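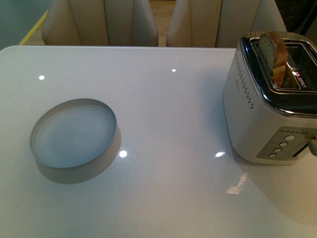 4.2 Surface Finish and the Legibility of the Breakfast Table

The second part of the study concerned the table itself. In the first part, participants had prepared toast on a matte oak surface, and the results gave little reason to treat the tabletop as anything more than a support. The participants' remarks suggested otherwise. Several of them compared the oak with the table they used at home, and the comparison nearly always turned on how easily they could see what was on it. The matte table was therefore replaced with one finished in glossy white lacquer, 730 mm high, supplied by Stunovar for the dining area of the Pirkier apartment. The ceiling lights were left as they had been.

The task remained a plain one. A slice of bread was to be toasted, taken out and set down on a shallow round piece to the left of the toaster. The toaster, a brushed-metal model with a black rim around the opening, stood on the right side of the table. These positions were chosen after a short trial in August, in which participants were free to arrange the table as they wished and most of them put the toaster on the side of the hand they used to remove the bread. Figure 4 gives two views of the lacquered table. In the first, a slice stands in the toaster with its upper edge above the dark rim.

Two properties of the lacquered surface are of interest. The first is its reflectance. Bright spots from the overhead lights appear on the tabletop in both views, and their place on the surface depends on where the observer stands. A person who leans toward the toaster will see the spots move, and may for a moment lose the outline of an object near one of them. The second is the small difference in color between the table and the pale piece set out to receive the toast. Under such conditions the outline of the piece is carried mainly by its raised rim and by the soft shadow it casts. The bread, by contrast, was easily found by all participants at every stage of the task. Its brown crust and tan face stand out from the silver of the toaster and from the white of the table alike.

The effect on behavior was modest but consistent. On the oak table, participants usually set the toast down in one movement and turned to the next step. On the lacquered table, the same participants often slowed as the hand came down, and some touched the rim with a fingertip before letting go of the bread. In 6 trials the toast was placed partly over the rim and then moved. None of the participants described the task as difficult when asked afterward. Several said that they had been "checking" where the edge was, and one added that she would have liked a colored napkin underneath.

Seating was considered as well. Chairs were kept at the far side of the table throughout this part of the study, and participants worked from the near side while standing.
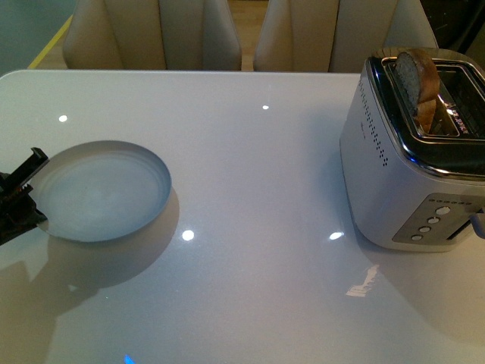

The choice of a standing position has some bearing on the findings. A standing person looks down on the table at a steep angle and sees the inside of a shallow dish well, while the reflections of the ceiling lights fall in the middle of the work area. A seated person sees the same dish as a narrow ellipse, and the reflections move toward the far edge. Trials from the chairs were run with 4 of the participants as a check. They reported less trouble with glare but took longer to reach the toaster, and two of them stood up to remove the bread. The seated trials are not included in the totals given in Section 4.3.

Scoring was carried out by Natália Paiva and Baptiste Ferrand, who worked separately from written notes taken during each trial. A pause was recorded when the hand stopped above the receiving piece before the bread was released. A correction was recorded when the bread was moved again after release. The scorers disagreed on 2 trials, both of which involved a pause too short to be judged with confidence, and these were left out of the analysis.

The findings agree in general with the earlier household survey by Verschueren, in which older respondents named pale dishes on pale tables as a common source of annoyance at breakfast. That survey did not separate color from gloss, and the present arrangement does not fully do so either. The lacquered table differed from the oak table in both respects at once. A matte white surface would be needed to tell the two apart, and such a surface was requested from the supplier on 29 July 2019, too late for use in this part of the work. In the meantime, a cloth runner from Simora, mid-gray and without pattern, was laid under the receiving piece in a small number of additional trials. Pauses became less frequent with the runner in place. Participants also tended to leave the toast closer to the center of the dish.

It should be noted that the toaster itself presented few problems on either table. Its dark rim marks the opening clearly against the metal body, and participants directed their hands to it without delay even where the table around it was bright. The design of everyday tableware might make use of the same principle. A dark or colored line around the edge of a pale plate would give the user a boundary that does not depend on shadow, and it could be applied without any change to the shape or size of the plate. Effects of crumbs and spills on the visibility of the surface are treated in Section 4.4.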